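Changes to the Farnholm parcel shelf from June

The parcel shelf at the Farnholm building has been running for two years now, and the way it is used has changed a good deal. Most of what arrives is no longer post for the offices but personal orders, and the shelf by the side door fills up before lunch. Kartini Hidayat has gone through the delivery book and found 359 entries for the last quarter, against 108 for the same quarter when the shelf was first put up.

From the start of June, parcels will be sorted by floor. Ground floor items go on the bottom two shelves, first floor in the middle and second floor at the top. Anything too heavy to lift above the waist stays on the floor under the window, whoever it is for. Drivers have been told about the new order, but expect a few mistakes in the first fortnight.
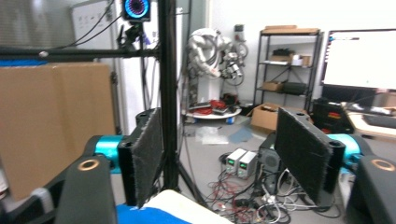 Please collect your parcels within five working days. After that they will be moved to the locked cupboard in room 71, and you will need to ask Arsen Kravchuk for the key. He is in between nine and half past three. Food orders cannot be left on the shelf overnight at all, and that includes pet food.

When you take a parcel, sign the book and write the time next to your name. If you are picking up for a colleague, sign your own name and put theirs in brackets. Two items went missing over the winter and both turned up on the wrong desk, with no signature to trace them by.

Returns are a separate matter. The Standlow van calls in the afternoon and will only take items that already have a label on them. Leave these in the grey tray, not on the shelves.

Questions about any of this should go to Leilani Greenberg on extension 1546.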